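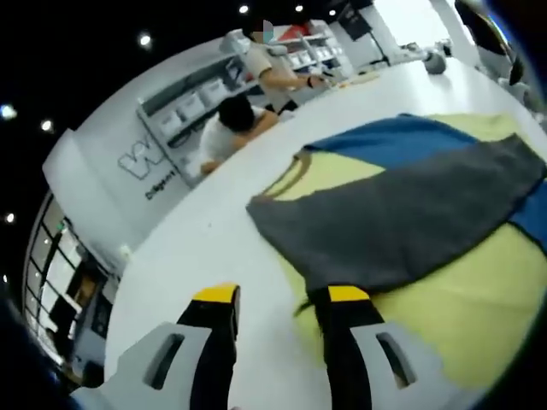 Hand-held gripper over a folded garment in yellow, dark grey and blue.

The Grigaitė protocol is a method for teaching robots to handle cloth from recordings made by people using hand-held grippers. It takes its name from the project in which it was first written down. The person wears or holds no robot arm; each hand works a two-fingered tool fitted with a wide-angle camera, and the recorded video and finger movements are later used to train a control policy. Supporters describe it as a cheap replacement for remote control of real arms. The published evidence for that claim is thin.

Background

Cloth is hard for robots. A shirt has no fixed shape, hides parts of itself when folded and rarely lies the same way twice. Earlier work relied on people steering robot arms from a distance, a slow business that ties up costly equipment. Hand-held tools had been tried before on cups, blocks and drawers, and the protocol's main idea was to carry them over to garments and towels on a plain table, with several people recording in the same room.

The idea is usually credited to Jaanus Vanags, who set it out in an internal note at Skamex dated 18th December. How much of the note was new is disputed. Most of its rules for lighting, camera angle and table colour repeat what other groups were already doing.

Procedure

A recording starts with the open fingers held over the cloth and ends when the item has been folded or moved to its goal position. The person is asked to keep both yellow finger tips in view, to move at an even speed and to leave the cloth alone between recordings. Failed grasps are meant to be kept and marked. In the first release very few were marked, and critics have asked whether the rest were thrown away.

Short clips of a single pinch are stored apart from full folds. They make up much of the data by count, a point the headline figure does not show.

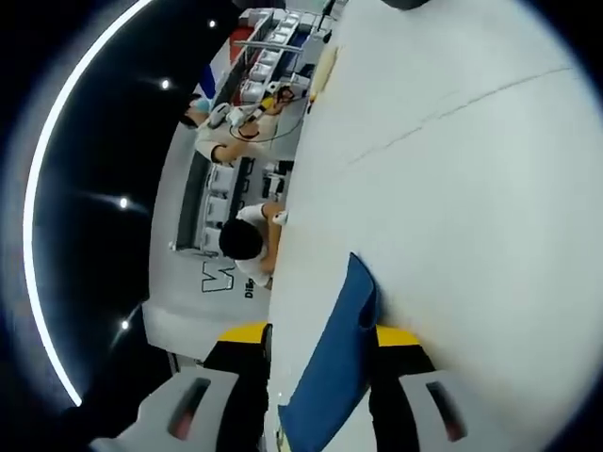 Data

The first release held 2546 recordings. After checks for lost tracking and blocked views, 2000 were used for training. They covered 26 items, mostly T-shirts and small towels in flat colours. Nothing in the set was knitted, buttoned or lined, and every item was laid out on a white surface. A policy that does well on such material may have learnt little more than how to find a coloured shape on a pale background.

Some garments were handled by two people at once, one holding the cloth while the other brought a second tool in. These recordings are harder to use. The cameras see each other's grippers and the people holding them, things a robot working alone would never meet, and the release notes do not say how the training dealt with this. 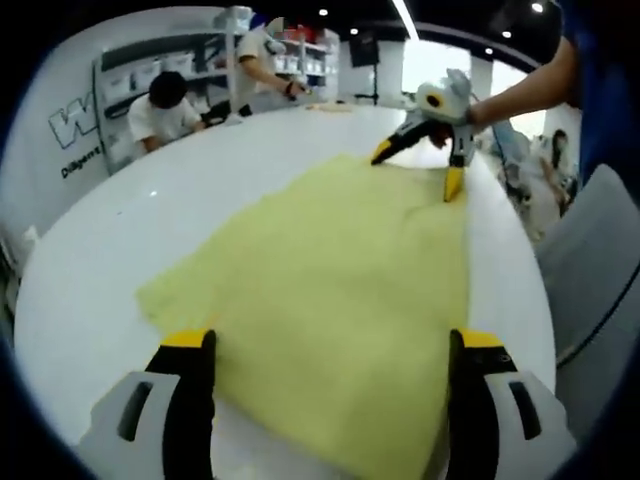
Results

The only full test was run on the Ement arm pair, using six items. The report gives success as a single score across all of them — a choice that makes it impossible to tell a towel from a T-shirt. No comparison with remotely controlled arms was made on the same items, although the claim of lower cost depends on one. The time spent on cleaning and checking the recordings was also left out of the sums.

A later attempt by Idico to repeat the test was made public in March. It found that the policy placed its first pinch well when a towel lay flat and near the middle of the table.

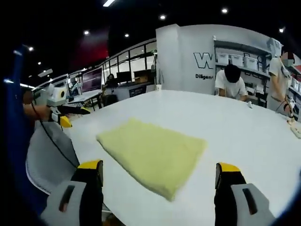

With crumpled items the first pinch often caught two layers, and the arms carried on as though they had caught one. The same fault can be seen in the original test footage, where it was counted as a success if the final outline looked right from above. Idico also changed the table covering to a patterned one and saw the policy stop short of the cloth altogether.

Reception

Opinion remains split. Teams with plenty of people and few robots have taken up the recording rules, often without the training method that came with them. Others argue that the wide-angle view, with its strong bending near the borders, gives poor depth exactly where cloth edges need it. Vanags has replied that more varied data would settle the matter. No larger release has followed, and until one does the protocol is best treated as a way of collecting recordings, with its value for robot folding still to be shown.

See also: Imitation learning; Cloth handling; Remote control of robot arms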